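Objet : Re: [liste-archives] Versement des notices nécrologiques, circuit de Panance
De : Secrétariat de la liste
À : liste-archives

Mesdames, Messieurs, chers membres de la liste,

Le secrétariat a bien reçu le message reproduit ci-après et remercie son expéditeur. La question qu'il soulève intéresse l'ensemble des paroisses du circuit ; il nous a paru préférable d'y répondre sur la liste.

> Lundi, la paroisse de Starnuvard a écrit :
>
> Nous avons achevé le dépouillement des notices nécrologiques de l'ancien bulletin
> du circuit. Le relevé compte 133 notices, dont 99 concernent des membres laïcs.
> Les autres se rapportent à des prédicateurs, à des épouses de pasteurs et à des
> monitrices de l'école du dimanche.
>
> Trois points restent en suspens. Faut-il conserver l'orthographe des noms telle
> qu'elle figure au bulletin, y compris lorsque le registre des baptêmes la contredit ?
> Comment classer les femmes mentionnées sous le seul nom de leur mari ? Enfin,
> peut-on publier les notices dont les dernières paroles attribuées au défunt
> diffèrent d'une version à l'autre ?
>
> Nous souhaiterions être fixés avant la réunion de novembre.

Sur le premier point, la règle retenue pour le fonds Kaewmanee demeure applicable. La graphie du bulletin est transcrite sans correction ; la forme du registre est portée entre crochets à la première occurrence, avec le numéro du folio. Aucune harmonisation ne doit être opérée dans le corps du texte.

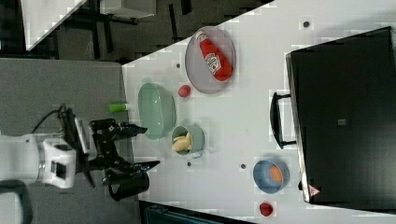

Le bol vert et le bord de la table blanche.

Sur le deuxième point, les notices concernées seront classées au nom de naissance chaque fois qu'un acte permet de l'établir, avec un renvoi depuis le nom d'épouse. À défaut d'acte, le nom d'épouse fait foi. Nous rappelons que les registres de mariage de Cikudmont présentent une lacune de 14 ans et que leur silence ne saurait valoir preuve. Les filles de prédicateurs sont souvent plus faciles à identifier : leur baptême est généralement consigné dans la station où leur père exerçait alors, et le plan des prédications permet de retrouver celle-ci.

Le troisième point appelle davantage de prudence. Les récits de fin de vie obéissaient à un modèle édifiant, dont les rédacteurs s'écartaient peu : jeunesse pieuse, conversion, service auprès des malades, patience dans l'épreuve, départ paisible. Les variantes relevées entre le bulletin et les feuilles manuscrites ont donc une valeur documentaire propre. Il convient de publier la version imprimée et de donner les autres en note, sans chercher à déterminer laquelle serait authentique. Six notices, à notre connaissance, sont dans ce cas ; si votre relevé en fait apparaître d'autres, nous vous saurions gré de nous en transmettre les références.
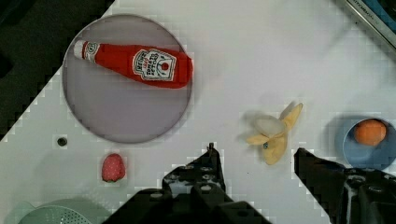
Bouteille de ketchup en peluche rouge, couchée sur une grande assiette ronde.

Nous attirons par ailleurs l'attention des paroisses sur la mention des causes de décès. Celles-ci peuvent être reproduites lorsqu'elles figurent dans le texte imprimé. Les précisions tirées des carnets de visite pastorale restent en revanche soumises à l'accord préalable du consistoire, quelle que soit l'ancienneté du document.

Les transcriptions sont à adresser au secrétariat sous forme de fichier texte, une notice par fichier, la référence du bulletin étant indiquée en première ligne. Les feuilles manuscrites originales ne doivent pas être envoyées par la poste ; elles peuvent être déposées à Panance, aux heures d'ouverture de la salle de lecture, contre reçu.

La question du classement sera inscrite à l'ordre du jour de novembre. Les paroisses qui n'ont pas encore communiqué l'état de leur dépouillement sont priées de le faire avant cette date.

Veuillez agréer, Mesdames, Messieurs, l'expression de nos salutations fraternelles.

Le secrétariat de la liste
Archives du circuit de Panance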